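신발장 맨 위 칸에 토끼 슬리퍼 두는 거, 저만 이상한가요

현관말고귀퉁이
지난 1월에 Jarness에서 낮은 신발장을 하나 샀습니다. 나뭇결 무늬에 적갈색이고, 상판 있고 가운데 선반 하나 있고 아래는 뻥 뚫린, 세상에서 제일 평범한 물건입니다. 설명서에는 "온 가족의 신발을 품격 있게"라고 적혀 있더군요. 우리 집은 지금 품격 문제로 사흘째 냉전 중입니다.
쟁점은 상판입니다. 저는 털 슬리퍼를 상판에 올려 둡니다. 흰색이라 바닥에 두면 하루 만에 회색 토끼가 되거든요. 동거인은 상판은 열쇠와 우편물의 자리이며 신발이 올라가는 순간 그건 가구가 아니라 좌판이라고 합니다. 의견 구합니다. 제 편이면 더 좋고요.

밑창연구생
좌판 맞습니다. 다음 분.

반달양말
슬리퍼는 신발이 아니라 발에 신는 이불입니다. 상판 가능.

밑창연구생
이불을 현관에 두는 집도 있나요.

반달양말
있습니다. 저희 집이요. 들어오지 마세요.

택배상자수집가
자리보다 칸 높이가 더 궁금하네요. 저도 Jarness 것 쓰다가 목 올라오는 양말형 스니커즈가 윗선반에 걸려서 매번 고개를 숙여 넣어야 했어요. 결국 Clestach로 갈아탔는데 그건 또 너무 높아서 위쪽 절반이 그냥 공기 보관함입니다. 공기는 잘 보관되고 있습니다.

현관말고귀퉁이
저는 안 걸려요. 베이지 양말 스니커즈가 가운데 선반 오른쪽에 목 세우고 잘 서 있습니다. 다만 제 신발들은 가끔 앞으로 쏠립니다. 깊이가 모자란 건지 제가 성의가 없는 건지.

밑창연구생
후자요.

오래된구둣주걱
진지하게 답하겠습니다. 신발장은 무거운 것 아래, 자주 신는 것 가운데, 안 신는 것 위입니다. 제가 Trekstead 등산화를 10년째 맨 아래에 두는데 그 10년 동안 등산을 간 적은 2번입니다. 그러니까 제 원칙대로면 등산화가 맨 위에 있어야 하지만 무거워서 아래에 둡니다. 원칙끼리 싸우면 허리가 이깁니다.

택배상자수집가
그 등산화는 이제 그 집 주민등록 해 줘야 하는 거 아닌가요.

서랍속비상금
저는 앞뒤 방향 얘기를 하고 싶은데요. 뒤꿈치가 앞으로 오게 넣어야 꺼내기 편합니다. 코가 앞으로 오면 보기엔 가게 같지만 꺼낼 때 앞코를 잡게 되고, 앞코가 주저앉습니다. 니트 소재는 특히 그래요.

반달양말
반대예요. 니트는 뒤꿈치 목을 잡아당기는 버릇이 들면 늘어납니다. 제 건 한쪽만 늘어나서 왼발은 양말이고 오른발은 자루입니다.

서랍속비상금
그건 신발장 문제가 아니라 오른손 힘 문제 같습니다.

반달양말
인정하지만 방향은 인정 못 합니다.

오래된구둣주걱
방향은 아무래도 좋고 짝만 나란히 두면 됩니다. 군대에서 배운 것 중에 지금까지 쓰는 유일한 지식입니다.

밑창연구생
말로만 하지 말고 사진을 올려 보세요. 좌판인지 아닌지는 보면 압니다.

현관말고귀퉁이
올립니다. 판결 바랍니다. 흰 토끼가 문제의 피고입니다.
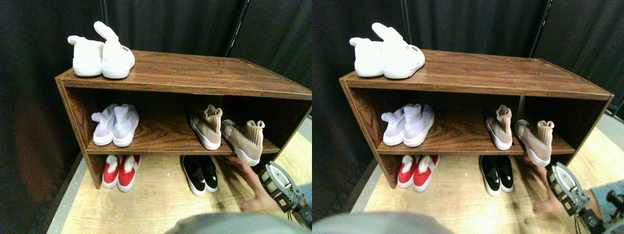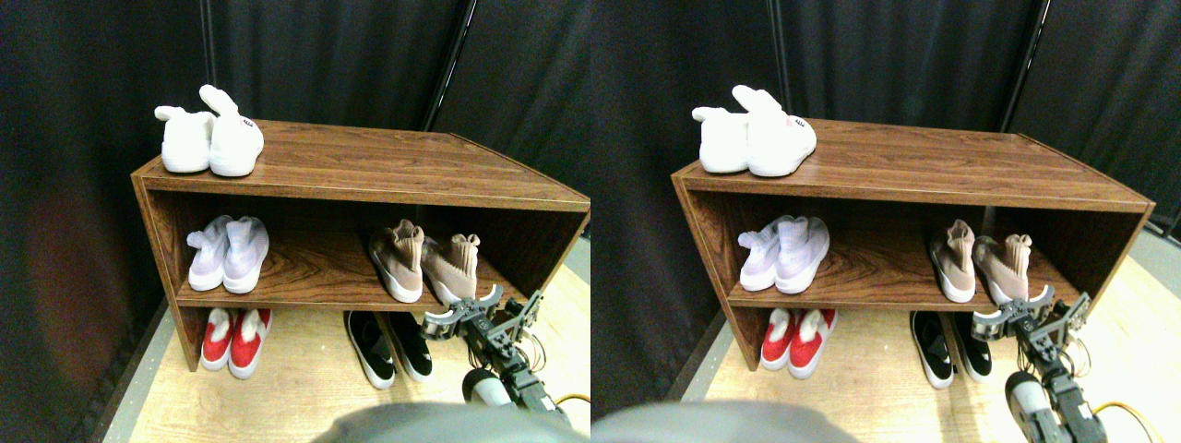
그리고 변론을 하나 덧붙이자면, 열쇠 놓는 자리는 얼마든지 남습니다. 우편물도 마찬가지고요. 애초에 우리 집에 오는 우편물이라고는 Marras 할인 전단지가 전부인데, 그 전단지 때문에 토끼가 바닥에서 자야 한다는 게 납득이 안 됩니다. 지난번 전단지는 신발 냄새 제거제 990원이었습니다. 샀습니다. 냄새가 제거되지는 않고 레몬이 한 명 더 생긴 느낌입니다.

택배상자수집가
생각보다 얌전한데요? 저는 좌판이라길래 떨이 가격표라도 붙은 줄 알았습니다. 상판 유지에 한 표.

밑창연구생
저는 좌판에 계속 한 표. 올라간 게 한 켤레일 때는 다들 그렇게 말합니다. 우리 집도 한 켤레로 시작해서 지금은 상판이 안 보입니다. 무슨 색이었는지도 가물가물해요.

서랍속비상금
슬리퍼보다 빨간 신발이 맨 아래에 있는 게 더 아깝네요. 저 색이면 저는 위로 올립니다. 상판에 둘 거면 예쁜 걸 둬야죠.

현관말고귀퉁이
빨간 건 동거인 겁니다. 올리자고 하면 좌판이 확장됐다고 할 텐데요.

서랍속비상금
본인 신발이 올라가면 진열이라고 할걸요.

현관말고귀퉁이
...오늘 저녁에 말해 보겠습니다.

오래된구둣주걱
상판에 얇은 천이나 쟁반을 하나 까세요. 쟁반 위에 있으면 사람들이 이상하게 관대해집니다. 저는 쟁반 위에 드라이버와 건전지와 정체 모를 나사를 3년째 두고 있는데 아무도 치우라고 안 합니다. 쟁반이 없을 때는 매일 들었습니다.

반달양말
쟁반 폭은요? 너무 크면 그게 또 좌판인데.

오래된구둣주걱
토끼 두 마리가 앉을 정도면 됩니다.

밑창연구생
쟁반에 올린 슬리퍼는 좌판이 아니라 주문한 음식 같을 것 같은데요.

택배상자수집가
그 말 때문에 저희 집 슬리퍼까지 이상해 보이기 시작했습니다. 책임지세요.

현관말고귀퉁이
중간 보고. 빨간 신발 승격안을 꺼냈더니 "생각해 보겠다"는 답을 받았습니다. 좌판이라는 단어는 나오지 않았습니다. 대신 저 베이지 스니커즈는 왜 두 짝이 따로 노느냐는 새 안건이 올라왔습니다.

서랍속비상금
그건 변호 못 해 드립니다.

반달양말
뒤꿈치 방향은 뭐래요? 그게 제일 중요한데.

현관말고귀퉁이
안 물어봤습니다. 하루에 하나씩만 하려고요.

문의는 게시판 운영실 쪽지함 | 게시물의 저작권은 작성자에게 있습니다 | 맨 위로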